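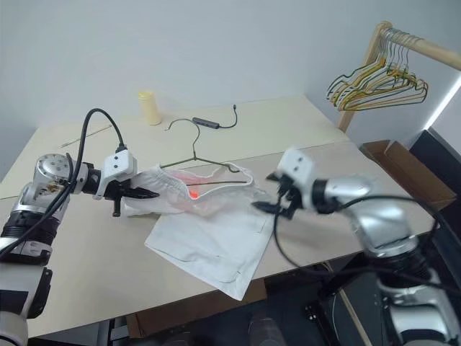
Posted in: Research Articles / Clothing Care and Home Textiles

4. Laying Out and Hanging

4.1 Garments and hangers

The hanging part of the study used 70 garments, sorted into nine groups by cut and by the way the waist or neck is finished. Most of the shirts and blouses gave little trouble and are dealt with in Section 5. This section is about lower-body garments with an elastic waist, which made up the smallest group and took the most time per item.

An elastic waist has no fixed width. Lying on a table it draws itself in, and the cloth just below it gathers into short folds that run down into the body of the garment. The lower part, where the panels are sewn flat, behaves in a different way. It will spread under its own weight and stay spread. A single garment can therefore be half crumpled and half flat before anyone has done anything to it, and the person hanging it has to decide which half to deal with first.

Thin white cloth adds a second problem. On a pale table the edge of the garment is hard to pick out, and seams that would show clearly on a dark fabric have to be found from the slight shadow they throw. Where the cloth is a single layer, whatever lies under it may show through. Where it is doubled, it looks the same as the table. Kanagaratnam reported similar trouble with pillowcases and suggested a dark work surface. We kept the pale one, as most of the folding tables in the homes we visited were white or close to it.

All hangers were of the plain wire kind, supplied in one batch by Nurorix. Wire hangers were chosen over molded ones for two reasons. They are what most households in the earlier survey had in the greatest number, and they are thin enough to slide under a garment without lifting it. The second point is also their weakness. A thin hanger is easily covered by cloth and then lost track of, and its hook can catch a hem or a waistband while the garment is being moved.

4.2 Position of the hanger at the start

We recorded where the hanger lay in relation to the garment at the start of each attempt. Three positions were used: clear of the garment, touching its edge, and partly under it. The last of these was not in the original plan. It was added after the home visits, where people often dropped a garment on top of a hanger that was already on the table and then pulled the hanger out by the hook.

The full record holds 3,297 attempts across all garment groups. For garments with an elastic waist, the starting position made more difference than it did for any other group. With the hanger clear of the cloth, 82 percent of attempts ended with the garment hanging by the waist and both sides level to the eye. The other two positions gave lower and more scattered results, and the order of the two changed from one garment to the next. We do not try to rank them here.

Two kinds of failure came up again and again. In the first, the waist was pulled outward from one side only. The whole garment then slid toward the pull and the gathers stayed as they were, just in a new place. In the second, the waist was opened well enough but the lower panel had already gone over the front edge of the table, and its weight dragged the rest after it. Both are slow failures — there is usually time to stop and lay the garment out again, and in the home visits most people did so without remark.

4.3 Marks on the cloth

Lenka Doležal, who kept the garment log, noted any colored thread, print or stain on each item before it was used. Marks matter more than their size would suggest. On a plain white garment a small red mark near one edge gives the eye something to hold on to, and it lets a reader of the record tell one corner from another after the garment has been turned. We made no attempt to remove stains between sessions. Washing was done on a fixed cycle and some marks stayed through it.

The log does not say whether a mark was part of the garment or had been picked up in use, except where this was plain from the stitching. Doležal also wrote down the state of the waistband, using three words only: firm, slack, or uneven. An uneven band is one that has lost its stretch along part of its length. These were the hardest to hang level, and two of them were set aside early on because the waist would not stay on the hanger at all — it slipped off the lower bar as soon as the hook was lifted.

Figure 4 gives a view of the table with a garment held by its upper edge. The hanger lies to the right of the cloth with its long bottom bar running diagonally across the tabletop. Small red marks of the sort discussed above can be made out near the lower left edge of the garment. The visible seam across the work surface is the join between two tables. We note it because a hook or a loose thread can catch in such a gap, and attempts in which that happened were marked in the record and left in the totals.

Figure 4. White garment gripped at its upper edge, with a thin dark wire hanger on the tabletop to the right.

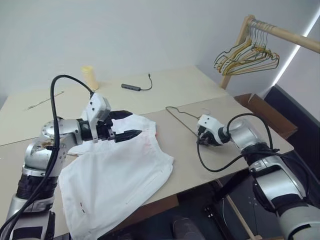 4.4 Order of steps

Written advice on hanging elastic-waist garments generally starts with the hanger: hold it in one hand and bring the garment to it. This works when the person is standing and the garment is already in hand. At a table it is less useful, and few of the people we visited followed it. The more common order was to find the waist, draw out the gathers with a hold on each side, let the lower panel settle, and only then bring in the hanger.

We used this second order for the main set of attempts. The waist was taken at the two side seams where these could be found, and otherwise at the widest points of the band. The panel below was smoothed once, from the waist downward. Repeated smoothing was dropped after the first sessions, as it tended to push the cloth toward the front edge of the table.

The remaining question is how far the band should be opened before the hanger goes in. Too little and the bar catches on the gathers. Too much and the band springs back when one side is let go, which shifts the hanger and often turns it over. The measurements for this are given by garment in Section 4.5, along with the slack and uneven bands, which we treat separately.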